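Rostari Slatted Worktable, Light Grey Aluminium

Spare parts and repair benches / Worktables / Rostari

Price: 1,170 including delivery inside the Burkolham area
Article: Rostari 40
Delivery time: 2 weeks

The Rostari is a worktable for people who open computers and other equipment every day. The top is made from aluminium slats in light grey, with a narrow groove between each slat and the next. Small screws are easy to find again on this colour, and the grooves accept the usual clamps and holders, which you can move without drilling.

A desktop tower can lie flat on its side with the panel off, and there is still place for a tray of screws and a hand lamp. The slats are stiff, so the table does not bend when you press a memory module or a connector into its slot. We advise to put a thin mat under painted cases - aluminium is hard and can leave marks.

What is in the delivery:
Table top, already assembled
Four legs with adjustable feet
One bag of bolts and two keys
Assembly sheet in English

Not included: earthing kit, mat, shelf. The earthing kit from Peltonen fits directly to the rear slat and can be ordered together with the table. The Brirau shelf also fits, but please write to us first, as the older model needs other brackets.

Cleaning is simple. Use a dry brush for the grooves and a damp cloth for the top. Please do not use strong cleaners, they make the surface dull. 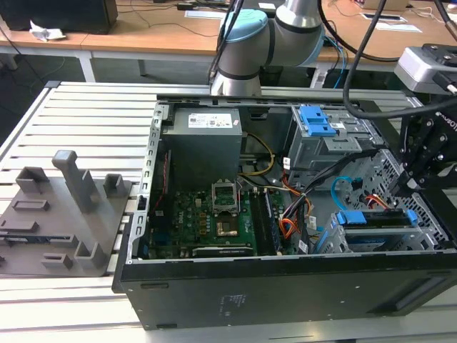
Can I put the table together alone?

The legs can be fixed by one person, but turning the table over afterwards needs two. Allow one hour for the whole work.

Returns are accepted if the table is unused and the bolts are still in the closed bag. Prices last changed August 8, 2022.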